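Roll-up racks and the two-basin sink: quick notes

Posted 28 Feb 2025 by Leonor Gouveia

Short one today, kitchen's half packed and I have 2 more posts owed. Several of you asked about the over-the-sink rack after the September post. So.

Why I like them. Rolls up, goes in a drawer. No tray underneath growing slime. Drips go straight down the drain where they belong. Mine is a Paiva, had it through two kitchens now, still flat.

Measure first!! Inside edge to inside edge, front to back, then add enough for the ends to sit on the rim. Mine needed 23 inches and I bought short the first time. It fell in. With a plate on it. If the rack sits on a ledge inside the basin instead, measure the ledge, not the rim.

Put it over the big basin. Wash in the other one. Sounds backwards but the small side is plenty for a soapy bowl, and your clean stuff gets the room.

Cups. Never flat upside down on the bars if they've got a deep foot, water pools in the ring and then runs down your sleeve. Tip them a little, let them lean on each other. Mugs at the back, glasses front where you'll see them.

Sponge holder goes against the divider. Stand the sponge up on end, not lying down. Smells half as fast. Rinse the holder too, every week, there's always somthing in the bottom.

Paper towels. If you don't have a wall holder, keep the roll away from the faucet side. One splash and you've lost the outer 8 sheets.

Keep the fruit bowl on the far side of the sink, well past splash range. Shallow bowl is fine, you just want a quick wipe under it. Basket for the odds and ends next to it and leave the rest of the counter bare. Bare counter = actual drying space.

Cleaning the rack itself: hot water, dish soap, old toothbrush between the bars. White crust is hard water, so vinegar on a cloth, ten minutes, rinse well. Don't use bleach on stainless. The Irkura scrub pads are ok on the bars but they will scratch a polished basin, ask me how I know.

Drain side: empty the strainer every night. Evry night.

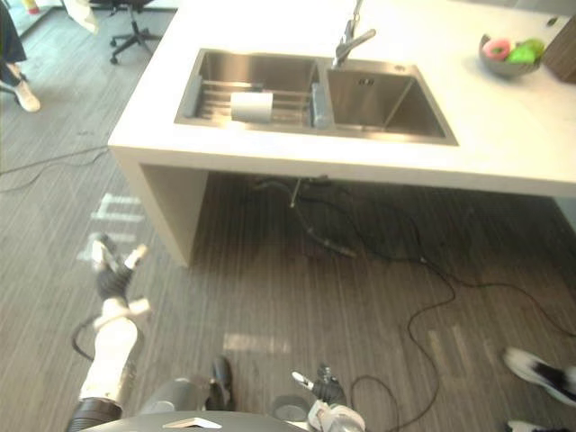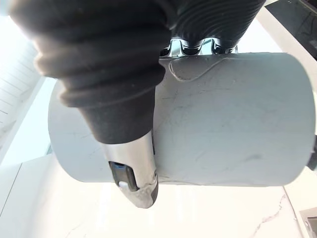
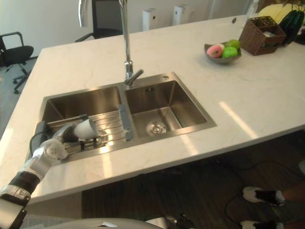
First and last: double sink, rack on the left side, right basin kept clear.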